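Two vans and a waiting list: Eifion Rowlands on running a small heating firm

Print this article
E-mail this to a friend

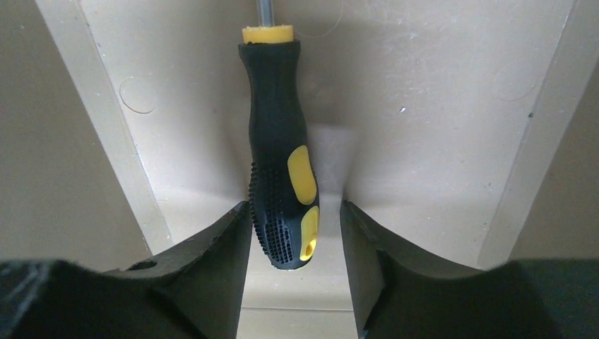
Eifion Rowlands started Hedska with a second-hand van and a loan from his brother-in-law. The firm now has two vans, three engineers counting himself, and an office above a bakery where his wife does the books in the mornings. Most of the work is domestic: boilers, radiators, hot water cylinders and the odd bathroom.

He had been fitting heating systems for 13 years when he left his last employer, a contractor working mainly on new housing estates. He says the work had become the same house over and over.

"You'd do the first fix on one plot, walk next door and do it again the other way round," he says. "I didn't mind it at 20. By my thirties I wanted to talk to the person who was going to live there."

The first winter was slow. He had put cards through doors in the streets near his home and taken a small advert in the parish magazine, which brought in a dripping tap and a woman who wanted her loft tank looked at. The work picked up when a letting agent's usual plumber moved away and passed his number on. For the next couple of years, rented flats kept the business going.

He still does some landlord work, but less of it. "The pay is steady and the jobs are short. The trouble is access. You've agreed a time with the agent, the tenant hasn't been told, and you're on the step ringing the bell. I charge for that now. I didn't at first and I should have."

October is the month he dreads. Heating that has been off since spring gets switched on within the same cold week, and the phone starts before seven in the morning. Some of the calls are real faults. A good many are low pressure, a stuck valve or a timer that has lost its settings, and he tries to sort those out over the phone.

"I ask them to read me the gauge. If it's near nothing, I talk them through topping it up. If it's dropped again by the next day, there's a leak and I'll come out. People think I'm doing myself out of a call-out fee. I've got a list as long as my arm, I'd sooner they were warm."

He would like more customers to book a service in June or July. The firm has 26 households on a yearly service plan and he rings each of them in early summer to fix a date. The rest tend to leave it until autumn, however many reminders go out.

The older houses in the valley take up most of his thinking time. Many have thick stone walls and pipework that has been added to by several owners. He describes one farmhouse where the downstairs radiators were fed by a run of pipe going up into the roof space and back down again, past a water tank that had not been connected to anything for years. It took him and a colleague, Morgan, most of a week to trace it all.

"Morgan drew it out on the back of a roll of lining paper. We gave the drawing to the customer at the end. She's got it in a drawer somewhere, I hope, because whoever goes there next will need it."

Asked about heat pumps, he is careful. He went on a training course and has fitted 7 so far, and he says all of them went into houses where the owners had already dealt with draughts and loft insulation. He has turned down more than he has taken on.

"I do the heat loss for every room before I'll quote. Sometimes the answer is bigger radiators, and people have just decorated and don't want to hear it. I'd tell them to wait until they do. If I put one in and the back bedroom's cold, it's me they'll ring."

He does his quotes on paper first and types them up in the evening. For a while he tried Skadex, a job management program another engineer had recommended, but gave it up after a few months. The signal is poor in much of the area and he found himself writing things down twice. Appointments now go in a shared calendar and a desk diary. Parts mostly come from Flamis, the merchant on the industrial estate, which opens early enough for him to collect on the way to a first job.

Finding staff has been harder than finding work. He took on an apprentice two years ago, who is due to qualify next summer and has said he will stay on. Rowlands would take another but says he can only teach one person at a time properly.

"He's got to be with me, watching, then doing it with me watching him. You can't send a lad out alone to someone's gas boiler. The college side is fine but they don't see floorboards with three carpets on top."

There are no plans for a third van. He did look at a unit to rent, and got as far as seeing round it, but the rent would have meant taking on the larger commercial jobs he left his old employer to get away from. He finishes at five when he can. On the evening we spoke he had one more visit to make, to a cylinder thermostat in a bungalow on the far side of the river, and was waiting for the customer to ring back and say she was home.

Print this article
E-mail this to a friend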